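Clevberg Repair and Electronics Club
Minutes of the April members' meeting, Saturday, 10 a.m.

Chair: Deirdre Ó Riain
Apologies: three, all by email

1. Last meeting

Minutes accepted with one fix: the soldering evening is open to partners and kids over ten as well as members. The new wording is already on the door.

2. Vending machine project

Good news first! The old Vendstead machine in the lobby now takes coins, gives change and drops the right snack on every row except the bottom one. Deirdre read out the note from the library next door, who would love to have it once we're done with it. Big round of applause for the Saturday crew. The bottom row needs a new motor bracket and then we think we can let it go.

Spending on the project stands at $748. The meeting agreed a further $100 for the bracket, screws and a new lock. Anything over that comes back to the next meeting.

3. Sorting the parts

This took up most of the morning and people were happy to let it. We've been given so many parts since the winter (thank you, Messina, for the latest delivery!) that the cupboard no longer closes. Deirdre proposed that we stop putting everything in one big box and sort by type at the table, with yellow bins for the sorted parts and a tray for whatever hasn't been looked at yet. Everyone liked it. 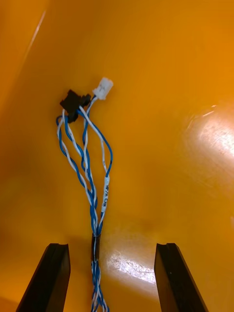
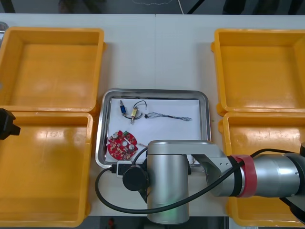
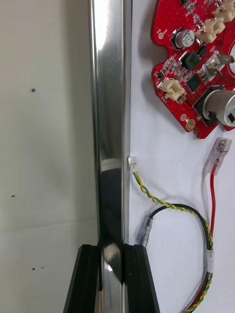

The rule we settled on is that a part comes out of the tray, gets looked at, and goes in one bin only. There was a long and very cheerful argument over what the bins should be called. We ended up with wiring, boards, things that move, and everything else, and that gives us one name for each of the four yellow bins on the white table. Solenoids and motors go under things that move, even when they still have their leads on. Wire with connectors at the ends is wiring. Bare offcuts are wiring too if they're longer than your hand, otherwise they go to scrap copper. Boards are kept whole for now, however tempting the capacitors look.

We also talked about labels. Several members said they'd been pulling the printed sleeves off harnesses to make them tidier. Please leave them on! Something like the little white sleeve on the blue and white harness, with what looks like CAM printed on it, can save an hour of tracing later on. If a harness has no label and you know where it came from, write it on tape and wrap it round one of the wires.

White paper in the bottom of the tray was popular. Small parts show up much better on it, and when it gets grubby you just swap the sheet. We'll keep doing it.

Agreed: trial the four bins until the next meeting. Names to be written on card and clipped to the rims, so we can change our minds.
Action: Deirdre to make the cards.
Action: all members to bring back any club parts they have at home, sorted or not.

4. Storage

We need somewhere for the bins to live between meetings. The Plusness shelving in the back hall is strong enough but too shallow, and the bins would stick out at shin height. Two members offered to build a deeper shelf from the lumber left over from the stage. The meeting said yes please. Depth to be measured with a bin in hand before anyone cuts anything.

5. Open day

We had 200 flyers printed last year and ran out by lunch, so there was plenty of support for printing more. Ideas for tables: fix a lamp, wind your own electromagnet, guess the part. The last one got the most laughs and the most offers of help. It would use pieces from the things that move bin, with a snack from the vending machine for each right answer (not from the bottom row).

Action: anyone with a good mystery part to put it in a bag with the answer written on a slip inside.

6. Any other business

The kettle has been replaced. The new one is much faster and a bit loud.

Somebody left a very nice pair of side cutters with green handles at the last meeting. They're in the top drawer.

A request for a beginners' session on crimping was warmly received. We have the tool, we have far too much wire, and four people put their hands up on the spot. To go on the next agenda.

Meeting closed at 12:15, followed by more sorting for those who wanted to stay.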